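Subject: Re: [treltley-build] Gripper closes unevenly on cloth

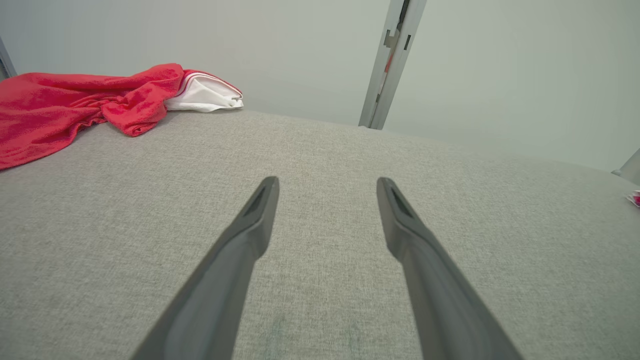 Hello Bakari and all,

thank you for the fast answer. I did the tests you asked for yesterday evening, and I write the results below your questions so that others can follow.

Bakari Nzioka wrote:
> Which fingers are you using now, the short ones from the kit or
> the long ones that Lilian drew? And do both sides start to move
> at the same moment when you send the close command?

The long ones from Lilian Lema, version 4 of her drawing. I printed them solid in the tip and with less filling in the base. Both sides start together, as far as I can hear and see. The difference comes later, in the last part of the travel, when the left finger is slower. Without cloth it is hard to notice. With cloth the right finger pushes the fold to the left before the left finger arrives, and then the arm lifts only one layer or nothing.

> Please log the current at the servo too. If it goes up early,
> it is friction and not your code.

I logged it. When the gripper closes on air, the current goes up near the end, but only on the left side. So I think you are right, it is friction. I took the left link off and the pin was tight in its hole. I have opened the hole a little with a hand drill and put one drop of oil. Now the two curves are much closer - not the same, but closer.

> What do you set as the torque limit?

It was 1000, which is the value in the Buvport example file. With 80 the fingers do not hold a T-shirt at all. I have not tried anything above 1000, because the print at the base of my first pair cracked and I do not want to print a third pair this month.

I have still two questions for the list.

1. Does somebody put rubber or silicone on the inside of the long fingers? Peninah wrote in March that she used heat shrink tube, but I could not find if she was satisfied with it. My fingers are smooth and thin cotton slides out.

2. The Iltum board resets the counter when it loses power, and I must home the gripper again by hand. Is there a setting to keep the last position, or does everybody do the homing at each start?

The soft surface is also a problem for me. On a hard table I can go down to a fixed height, but a cushion gives way and the tips go in too deep before the current tells me something. For the moment I stop a little higher and close slowly. If someone has a better method, I would be glad to read it.

I can send the log file to anyone who wants it, it has 2000 lines and is plain text.

With kind regards,
Tianyou Song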